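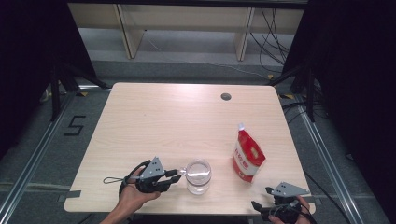
hastow-mesa: ficha del conjunto

Versión de julio. Mantiene: grupo Hastow.

Resumen

Colección de sesiones cortas de ordenación de objetos pequeños sobre una mesa de trabajo. El interés está en los recipientes para líquidos: vasos de vidrio, bolsas con tapón, botellas y jarras. Cada sesión recoge una tarea completa, desde la disposición inicial hasta la final.

Contenido

sesiones/ 200 sesiones, una carpeta por sesión
objetos.csv inventario con identificador, tipo, material y estado
tareas.csv instrucción en español y en inglés
particiones/ listas de entrenamiento y prueba

La partición de prueba contiene 40 sesiones. El inventario tiene 33 objetos, 10 de ellos transparentes.

Superficie

Mesa Falley de tablero laminado beige claro, veta de madera tenue, esquinas redondeadas y pasacables circular al fondo. El tablero produce reflejos con luz cenital. No se usa mantel ni tapete.

Categorías de objetos

vaso: vidrio transparente, paredes rectas, sin asa. Puede contener agua; el campo "nivel" admite vacio, parcial y lleno.
bolsa_tapon: envase flexible con boquilla y tapón de plástico. El campo "pose" admite de_pie y tumbada. Una bolsa apoyada de lado se anota como tumbada con independencia de su orientación.
botella: cuerpo rígido con rosca.
jarra: cuerpo rígido con asa.

Los textos impresos en los envases no se transcriben. El color principal se toma del fondo de la etiqueta o del envase, según cuál ocupe más superficie.

Tareas

acercar: llevar el objeto al borde delantero.
alinear: colocar dos o más objetos en fila paralela al borde.
separar: dejar libre el centro del tablero.
levantar: poner de pie un envase tumbado.

En "alinear", los vasos con agua se desplazan sin inclinarlos. Si hay derrame, la sesión lleva derrame=1 y queda fuera de la partición de prueba.

Problemas conocidos

El contorno de los vasos es poco fiable en las zonas de brillo, donde la veta se ve a través del vidrio. Las máscaras de Tsuji corrigen parte de los casos; las de Nidico no se han revisado.

El campo "nivel" falta en las sesiones grabadas antes de fijar el esquema. Tratar el valor ausente como desconocido, no como vacio.

Licencia

CC BY 4.0. Las incidencias se registran en el repositorio, indicando el identificador de sesión.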